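FOR IMMEDIATE RELEASE
5 March 2020

Haststead Tenants' Union questions Rorero "free storage" offer

HASTSTEAD - The Haststead Tenants' Union is asking renters to read the fine print before they sign up for Rorero's new free storage plan, which landed in mailboxes across the Allach and Courtois blocks last month.

Rorero says the plan gives every household 20 cubic feet of basement space at no charge. We have read the agreement. The space is free until June. After that it costs $87 a quarter, billed with the rent, and the only way out is a written notice sent 118 days ahead. A tenant who signs up today has already missed the date for leaving before the first bill.

The company also says the plan will "free up living space." We would like to know whose. The basement rooms in the Allach block were open to all tenants, with no fee, until they were locked last fall for what a hallway notice called routine work. We have asked twice what the work was. The same rooms are now on offer in the leaflet, with new padlocks and, as far as our members can tell, the same damp patch by the stairs.

The union has 3,151 members in the two blocks and takes no money from landlords or storage firms. We have no quarrel with anyone who wants to rent a locker. We do have a quarrel with calling it free.

Our advice for now:

Don't sign at the door. Ask for the full agreement and keep it overnight.
If you have already signed, send your notice now and keep a copy.
If your things were in the basement when it was locked, write down what they were and send us the list.
Small stuff mostly fits under a bed in boxes you already own. Try that first.

Rorero has been invited to the union's next open meeting at the Courtois laundry room. It has been invited before. A copy of the agreement with the clauses marked can be picked up at the union office during normal hours.

- ends - 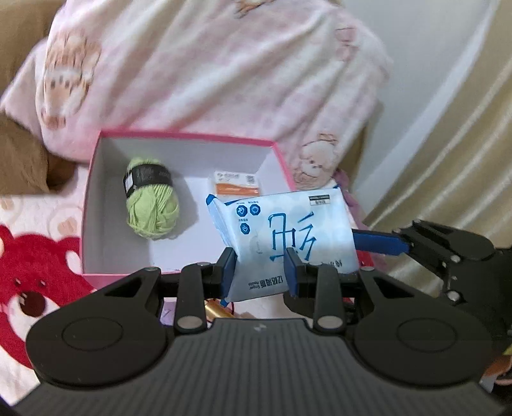

One Allach tenant, writing in after the leaflet went around, said the padlocks bothered her less than the billing, and that she would want to see the charge listed apart from the rent before she believed anyone could cancel it.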